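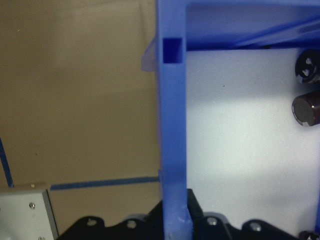 My grandmother kept buttons in a cookie tin, and I suspect that is where all of this started. I can't pass a sturdy container with a flat bottom without wondering what I could put in it, and for years the answer in my workroom was "everything, in no order at all." Cords went in with glue sticks. Spare knobs lived with birthday candles. So when Noemi Sanna invited me to spend a morning at Skedutus, the shared workshop where she has been sorting out other people's parts and projects since July, I packed a notebook and a sandwich and stayed until well past four in the afternoon.

Noemi is a great believer in the bin. She has tried drawers (you forget what's in the back), jars (lovely until you drop one), and those tiny cabinets with 400 compartments that make you feel like a pharmacist. What she comes back to every time is the plain open plastic bin, wide enough to get both hands into and shallow enough that nothing can hide.

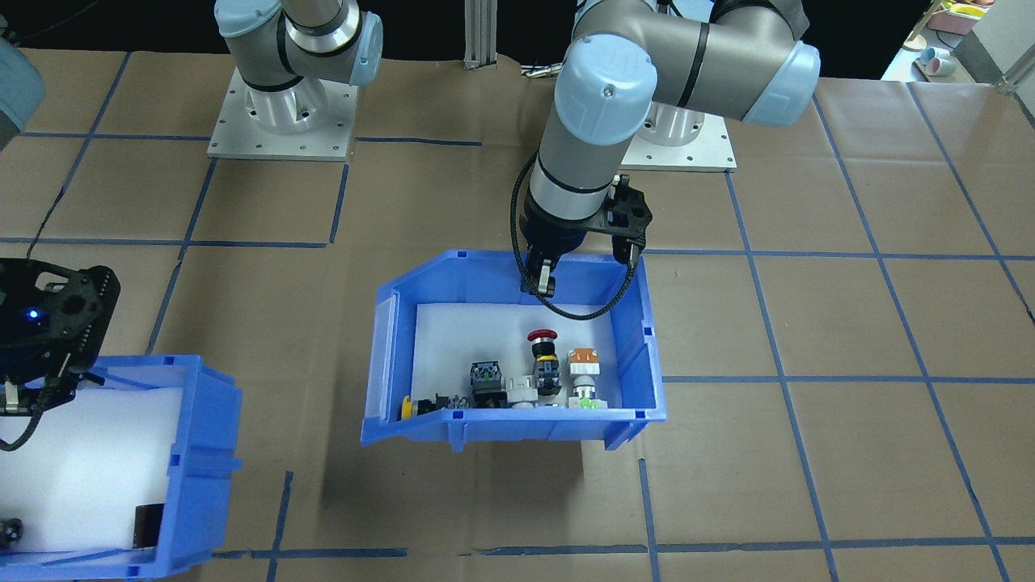

Color matters to her more than I'd expected. She likes one color on the outside, the same for every bin in a work area, so the eye settles down and you notice the contents first. Then she likes the inside pale. The blue bins on the tan tiles are a good case, with white at the bottom, and a black cable shows up against that as clearly as ink on paper. I went home and looked into my own charcoal gray tubs and could hardly find the scissors! A sheet of white card cut to fit fixed most of it, and the card wipes down better than you'd think.

The other thing she taught me is to give a bin a job before you give it a label. At Skedutus there's one for things coming in and one for things going out, and the two stay apart, even when the bench gets crowded and it would be so easy to stack them. She tried a fancy divided set called the Fleleo for a while, and a lidded one from Rerico, and gave both away. Lids, she told me, are where good intentions go to nap.
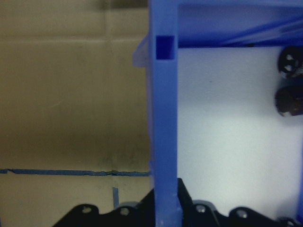 She is just as fond of tape and cardboard, I should say, and a good deal less fond of spending money. Her rule is to live with a cheap version of any shelf or divider for 6 weeks before buying the real one. My own trial run cost me 79 cents' worth of tape and a box I'd been meaning to flatten anyway, and I've since moved it twice, once to make room for the cat, Tello, who had opinions about the windowsill.

If you'd like to try it, start with a single bin and 5 minutes after supper.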